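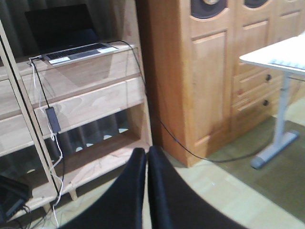 Hậu Từ objected to the word "curriculum" in an early draft of this section, on the grounds that a curriculum is written before the course and ours was written mostly on the bus afterward. We have kept the objection and dropped the word.

4.2 The course project

Students in the Gukidley elective were given one term, two arms and a task that any child of six can do: pick up a phone and hand it over. The task came from Tedesco, the warm-up exercise used the year before, in which the arms pushed blocks across a table. Tedesco was popular with students and told us almost nothing, as a block will put up with nearly any treatment. A phone is slim, slippery and belongs to somebody. We expected this last property to improve attention to safety limits, and it did.

Work was done in a furnished room with the furniture left in place. Teams controlled the arms by hand through Plidumano, our teaching software, and each attempt was saved with the views from the cameras. A team had to record 60 attempts before it was allowed to train anything. Several teams asked whether failed attempts counted. They did, and the quota was met sooner than we had planned for.

The table was covered with a checked cloth. A plain surface would have made the vision part of the work easier, and the first group to finish its lab report spent two pages saying so. We chose the cloth for its wrinkles and its busy pattern, both of which are common in homes and rare in robotics papers. Teams were told not to smooth it between attempts. Compliance with this rule was the highest of any rule in the course.

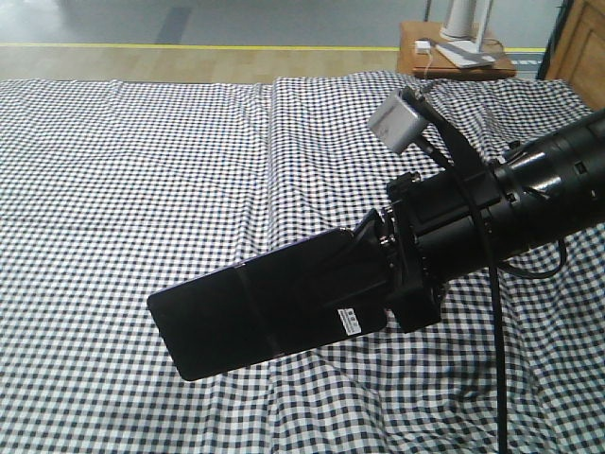

Figure 3. One arm over the checked cloth, with no object on the table.

Across all teams, 200 attempts were kept for grading and 151 of these were marked as clean grasps. A grasp was clean if the phone left the table, stayed in the fingers and was not turned on its way up. The remainder were mostly of one kind: the fingers closed on a fold of cloth along with the phone, and both rose together. Students called this "the picnic." The term has since entered the grading sheet, where it saves a good deal of space.

The handover proved much harder. It asks the giving arm to let go at the right time, and students who had spent weeks learning to hold on were slow to see letting go as a skill. In 23 attempts the receiving arm took a firm grip and the giving arm kept one too, with neither side prepared to yield. We stopped these by hand. The Ondumwood team, the only one to name itself, got around the trouble with a fixed pause before release. It was the least clever method submitted and the one we now teach.

We grade the written log above the final demonstration. A demonstration on a Monday morning measures, among other things, how late the team was up on Sunday. The log shows what was changed and why, including changes made for no reason at all, of which there were many.

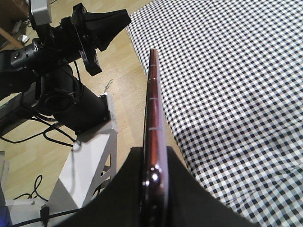
The pause is a cheat, one student wrote in the course survey, and if a fixed wait gets full marks then the sensing unit should be cut from the syllabus. We disagree with the second half. A fixed wait works when both arms keep to the schedule, and it fails the first time the receiver is late. The sensing unit stays, moved to the week after the handover, when students have a grievance for it to address.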